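Home Data Documentation Changelog Contact

# Prumard Home Recipe Corpus: Data Card

Maintained by Viorica Pană and Ayane Hosoda
Last revised October

## Summary

Prumard is a text corpus of handwritten and typed home recipes, transcribed and normalized into a structured format. Each record holds a diplomatic transcription of the source card, a cleaned version, a parsed ingredient list, and a parsed list of steps. The corpus is meant for work on quantity parsing, unit conversion, ingredient name matching, and the study of how household instructions are written.

The release is divided into 27 collections. A collection is the set of cards that came from one household, one recipe box, or one bound notebook. Collections vary a great deal in size. The smallest is a notebook with 17 usable entries; most of the others are several times larger.

## Repository layout

The top level holds the following directories:

- `cards/` contains one YAML file per card, grouped by collection.
- `vocab/` contains the controlled vocabularies for ingredients, units, vessels, and actions.
- `splits/` contains plain text lists of card identifiers for train, development, and test.
- `tools/` contains the validator and the export script.
- `notes/` contains the transcription guide and the log of disputed readings.

File names follow the pattern collection code, hyphen, card number. Card numbers are not continuous. Numbers withdrawn during review are never reused, so a gap in the sequence doesn't indicate a missing file.

## Record format

Every card file has these fields:

- `id`: the card identifier. Required.
- `title_raw`: the title as written, including misspellings and underlining marks. May be empty.
- `title_norm`: the normalized title. Required. If `title_raw` is empty, the transcriber supplies a title in square brackets.
- `body_raw`: the full text of the card, line breaks preserved.
- `body_clean`: the same text with abbreviations expanded and line breaks removed.
- `ingredients`: a list of ingredient objects.
- `steps`: a list of step objects.
- `yield`: free text, or null.
- `hands`: the number of distinct writers identified on the card.
- `flags`: zero or more values from `vocab/flags.txt`.

An ingredient object has `name`, `name_id`, `quantity`, `quantity_max`, `unit`, and `prep`. The field `quantity_max` is filled only for ranges. A card that says "2 or 3 eggs" has a quantity of 2 and a maximum of 3. Quantities are stored as strings, and fractions are kept as fractions. Conversion to decimals is left to the user, and the export script will do it on request.

A step object has `text`, `action_ids`, `ingredient_refs`, `vessel_id`, and `duration`. Steps are numbered from one in card order. Where a card gives its instructions out of order, with an arrow or an asterisk pointing to a later insertion, the step list follows the intended order and the flag `reordered` is set.

## Ingredient vocabulary

The ingredient vocabulary is a shallow tree. The top level has broad groups such as dairy, grain, vegetable, and fat. The second level has the ingredient itself, and the third has forms of it. Forms are kept apart from ingredients because home cards mix the two freely. "Tomato" may stand for a fresh fruit, a can, or a spoonful of paste, and the reader was expected to know which.

Tomato was the hardest entry to settle. The first version of the tree had a single node with a `prep` value for canned, pureed, and so on. Two annotators working from the same cards disagreed on the `prep` value often enough that the node was split. The present tree has separate nodes for fresh, canned whole, canned crushed, puree, paste, juice, and unspecified. A card that says only "tomatoes" is assigned to unspecified unless the steps give direct evidence, such as peeling, coring, or opening a can. The season or the type of dish is not accepted as evidence.

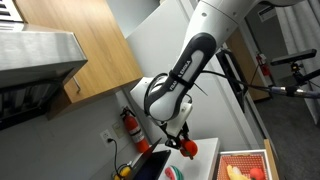 ## Units

Units are stored in two fields. The `unit` field holds the normalized form. The raw spelling stays in `body_raw` and isn't repeated in the object. The common abbreviations are handled by a lookup table in `vocab/units.tsv`.

Special cases:

- A lowercase "t" is read as teaspoon and a capital "T" as tablespoon, but only in collections where the writer keeps the two apart. In the others the unit is set to `spoon_ambiguous`.
- "Glass" and "teacup" are kept as units in their own right. No volume is assigned to them.
- "Butter the size of an egg" and similar phrases get the unit `by_size`, with the reference object stored in `prep`.
- Package sizes ("1 small box") get the unit `package`. Net weights are never inferred.
- Oven settings such as "slow" or "quick" are not units. They belong in the step text and are tagged through the action vocabulary.

## Actions and vessels

The action vocabulary has 100 entries. It was closed after the second round of annotation and will not grow within this major version. Verbs that fall outside it are mapped to the nearest parent and the step receives the flag `action_coarse`. The mapping table is in `vocab/actions.tsv`, with a short definition for each entry and at least one attested line from a card.

Vessels are tagged only when named. If a card says to bake the mixture and gives no pan, `vessel_id` is null. Earlier drafts tried to fill in a likely vessel, and this was dropped before the first release. Pan dimensions are kept in the step text.

## Transcription

Cards were transcribed by hand from scans. Optical recognition was tested on the typed cards and rejected. It handled the body text well enough, but it lost fractions, and a lost fraction is difficult to catch in later review.

Each card was transcribed once and checked once by a different person. Disagreements went to Viorica Pană for collections in the first half of the list and to Ayane Hosoda for the rest. The outcome is recorded in `notes/disputed.tsv` with the rejected reading beside the accepted one. Illegible text is marked `[illeg]`. A guess that the transcriber considers probable is placed in braces.

Struck-out text is retained in `body_raw` between tildes and left out of `body_clean`. Where a quantity was struck and a new one written over it, the later value goes into the ingredient object. Later values in a second hand are treated the same way, and `hands` is set accordingly.

## Splits

The splits are made by collection, never by card. Writers repeat their own phrasing, and a split by card puts the same phrasing on both sides. Recipes that were clipped or copied from a shared printed source do turn up in more than one collection. These are listed in `splits/near_duplicates.tsv`, and a filtered test list without them is supplied as `test_strict.txt`. Report results on both lists where possible.

## Validation

Run the validator from the top level before opening a merge request:

`python tools/validate.py cards/`

It checks required fields, vocabulary membership, step numbering, and that every `ingredient_refs` value points to an ingredient in the same file. It doesn't check that every ingredient is used in a step. Many cards list an item and then never mention it again, and such cards are valid.

The validator returns a nonzero exit code on any error. Warnings are printed but don't affect the exit code. Unbalanced tildes in `body_raw` are currently a warning and will become an error in the next minor version.

## Known limitations

- All cards are in English. Dish names in other languages are kept as written, with diacritics only where the writer used them.
- Baked goods are overrepresented. Everyday dishes were seldom written down by the contributing households.
- Many step lists are incomplete. A cake card may stop at the mixing stage.
- Duration values come only from the text. A step that says "until done" has a null duration.
- The corpus has not been reviewed for food safety. Several canning and preserving cards describe methods that should not be followed.

## Personal information

Surnames, street addresses, and telephone numbers were replaced with placeholder tokens. First names in titles were kept with the consent of the contributing household. Non-recipe notes on the backs of cards were left out unless they continued the recipe. Requests for removal are handled by card identifier and take effect in the next release.

## Related resources

The Hadora unit table is a separate download and is needed only for metric export. The older Druvard export format is still supported through the `--legacy` option, without `quantity_max` or `flags`.

Contact: open an issue in the tracker | © Prumard maintainers | Back to top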